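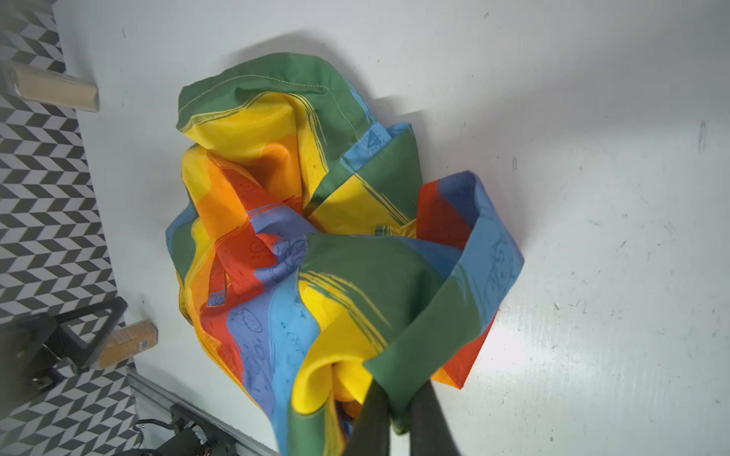 Slide 4. Wrist camera view, grasp on the green section of the cloth.

Speaker: Ildikó Kozma. Slides 4 to 6, then hand over to Matěj for the planner.

Start with the grasp. Fingers closed on a gathered fold, hem visible further up the heap. The policy gets this view and the joint state. No depth, no overhead camera.

Method: Skevex scores each visible edge as hem, fold or print boundary. The printed bands are the hard part. A green-to-yellow color change looks like an edge to the baseline. Point at the stitched hem, then at the yellow band under it.

Data: 900 grasps for training, 185 held out. Labels by hand, Matěj and me. Disagreements were dropped.

Result: on the held-out set, false hems on printed cloth fell by 30 percent against the baseline. Plain cloth: no change. Say this before someone asks.

Limits: one table, one gripper. Glare on the white surface is not modeled. Twisted bands still get scored as hems too often.

If short on time, skip slide 5. Next: the 100-trial unfolding run, slide 6.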